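October 7, 2026

Notebook – parish walk archive, tape transfers + route map

Tape 3 transferred, side A only. Side B has hum all the way through, try the other deck tomorrow. Conceição's mother singing at the second stop, lovely, a bit of traffic over the last verse. Keep both versions.

Rosary procession map: Joaquim wants the old route, down past the mill and back to the chapel by the river. Checked against the June walk. Old route comes out at 2626 paces, his count. Nine stops on the printed card, but Celeste's copy has the wayside cross crossed out in pencil. Which year?? Ask her.
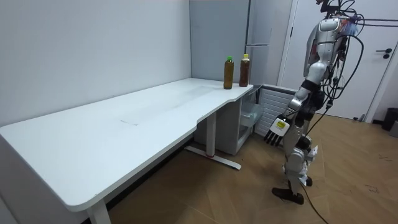
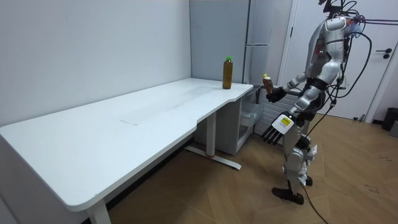
Hymn sheets – scanned up to page 718 of the big binder. Pages stick near the back, dont force them. Eduardo says a drier room will help, moved binder to the top shelf for now.

Sturnus folder is the master, not Nieto. I saved two litany scans in the wrong one this morning, moved since. Please check before you rename anyting.

Still to do:
side B
captions for the chapel door photos
ring Estrella re the Latin on the banner, second line unreadable to me, could be a name
ask Joaquim if the bell is rung at the start or only at the cross

Deck heads cleaned 4pm. Used the last of the swabs.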